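We use cookies to keep you signed in to the list archive and to remember your reading settings. By continuing to browse you accept our use of cookies. [Accept] [Manage settings]

Subject: Re: [bruvdale-home] What color for a work table top?

Oh, I'm so glad this came up, I have been wanting to talk about table tops for months!

> I'm redoing the old table in our back room in Bruvdale. It gets used for
> everything: sorting, folding, wrapping parcels, jigsaw puzzles. The top is
> a mess of old stains and I'm ready to cover it or paint it. My first
> thought was plain white so it stays bright in there, but my sister says
> white will drive me crazy. Has anyone gone darker? Does it make the room
> gloomy?

Your sister is right, at least about my house. I had a white top for years and every pencil mark and coffee ring showed from the doorway. I went to Gisler on a Sunday meaning to buy another can of white and came home with a fistful of sample cards instead (223 shades on the rack, and I think I held every one of them up to the window).

What I'd love you to try is one of the in-between colors, the ones that can't decide if they're brown or pink or gray. Mauve, taupe, mushroom, whatever the card calls it. They are so easy on the eyes! White paper stands out on them, black tools stand out on them, and you stop hunting for the scissors. Go matte if you can. I had a glossy top for one winter and the ceiling lamp sat in the middle of it like a fried egg.

Do look at the color in more than one spot before you commit, though. Those shades move around a lot with the light – grayer and paler where it falls straight on, much warmer and rosier off to the shady side. I like that about them, but if you want one steady color all day it may bother you.

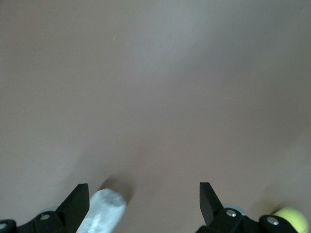
The one thing you give up is hiding lint. A plain smooth surface with no pattern will show you every pale speck, so keep a soft cloth in the drawer and give it a wipe before you start wrapping. It takes me ten seconds and I kind of enjoy it.

As for gloomy, no, not in my back room, and it only has the one window. I kept the walls light and that was plenty. If yours is darker than mine, bring a big sample home and leave it on the table for a few days, morning and evening both.

Please tell us what you pick, and post the color name if you find a good one!

Happy painting,
Irkov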